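**Shim or Prandix fingers for door handles?**

**marzipan_tin** · 24 Jan 2026
Right, I've had both finger sets on the hand-held gripper since December and I still can't pick. The Shim ones are stiffer and I love them on cupboards and drawers. On lever handles I keep going back to the Prandix, they're a bit softer and seem to put up with me coming in at a daft angle (which I do, a lot!).

I did 127 goes on levers with each set, same door, and lost the grip 12 times with the Shim and only 2 with the Prandix. The cable bothers me more than either of them, though. I run it down my right sleeve and it still tugs at the base of the gripper when I reach up.
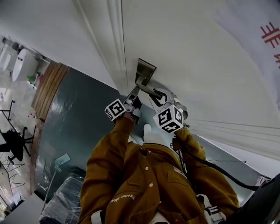

oddsocket reckons the fingers are a red herring and it's all wrist angle, and that anyone who grabs a lever near the plate will slip whatever they've bolted on.

**marzipan_tin**
Hmm, not having that. I grabbed in the same spot with both sets, or tried to. Grip near the plate and you do need more force, I'll give you that.

**kettle_drum**
Did you swap the order round? If you did all the Shim ones first you'd just got better at doors by the time you got to the Prandix.

**marzipan_tin**
...I did all the Shim ones first. Bother.

**oddsocket**
Ha. Do them again mixed up then. And try the Zellesport pads on the Shim fingers, they go on in up to 2 minutes and they're cheap.

**kettle_drum**
Wouldn't touch those pads, mine peeled. Ititau do a coiled cable that'd sort your sleeve problem, mind.

**marzipan_tin**
Coiled cable ordered! Will redo the doors once it's here.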